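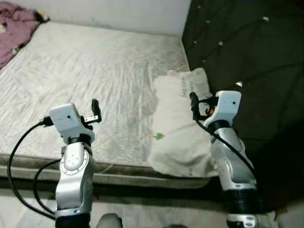 A bare mattress and its pillow.

Every few months I read that making the bed will fix my life. The latest version came from a home blog called Zostico, which claims that a smooth bedspread sets the tone for the whole day. I have made my bed most mornings since I was nine. The tone has varied.

What bothers me is how much attention goes to the part of the bed you can do in two minutes. Pull up the cover, plump the pillow, feel virtuous. Strip it all off and you meet the actual bed, a quilted top that has gone wavy, with faint smudges toward the middle, and a pillow that won't stay on the mattress. Hardly any tidying advice deals with that stage, probably because it doesn't look good next to a vase.

I'm not against clean sheets. I like them very much. But I have doubts about the idea that a neat surface tells you anything about the state of a home, and the longer I look at our spare room and the storage room near it, the more doubts I have.
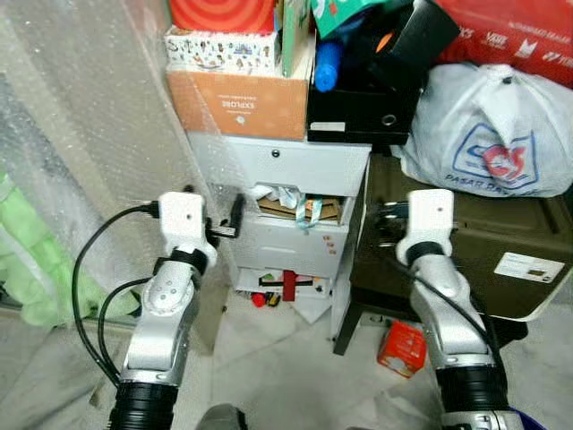

Home columnist, Banalell Weekly

Take the drawer unit. Three white drawers on a small footprint, and in every organizing article I have come across, the answer to all complaints. You buy drawers, you put things in drawers, the things are now organized. The top one is shut, and I will give it credit for that. The middle one has crumpled paper, flat bits of cardboard and a teal-and-white ribbon sort of thing hanging in it. The bottom one is a mix of something tall and red, a small red cap, and a little yellow item that I would have to pick up to identify.

Is that organized? By the standards of the catalogs, yes. It is all in a drawer. By any standard I would use on a Monday night when I need tape, no.

Then there are the boxes on top. A cardboard one that says EXPLORE, upside down, with a white one in a cartoon pattern sitting on it and a red one with circles higher up. I understand keeping boxes. Some will be used again. My own rule used to be that a good box earned its place for one year, and I can report that I have never once checked a box's age. The same goes for bubble wrap. A sheet that size takes up more room than most of what it could protect, and yet throwing it out feels like throwing out money.

The people at Brikis will sell you a set of 34 labels for this. The Šimek method, which a neighbor swears by, says to handle 20 objects a day until the room is done. I tried it. On the first day I handled 20 objects and put 17 of them back. Perhaps I lack character, but I suspect the method was written by someone with an empty closet.

So I am left with a smaller claim than the blogs make. Make the bed if you like a made bed. Wash the pillow now and then. Buy a drawer unit if you know what is going in it — and if you don't, wait, as it will fill itself with paper anyway. I still haven't decided about the bubble wrap.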